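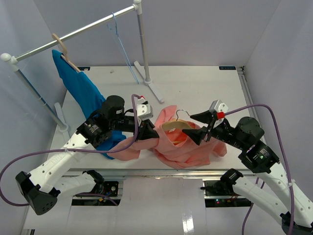 Why does the right arm stop responding partway through a session?
The servo bus resets when the supply voltage drops under load.

Stondus Shared Workshop, Ticket 327
Subject: Two-arm garment build, intermittent loss of right arm
Status: Open, awaiting part

The fault was reproduced at a bus timeout of 2,000 ms. The log recorded the last valid reply at 2,182 ms before shutdown. Replacing the data cable had no effect.

Members are asked to run one arm at a time until the Vurkico supply is replaced. The ticket will be reviewed in June.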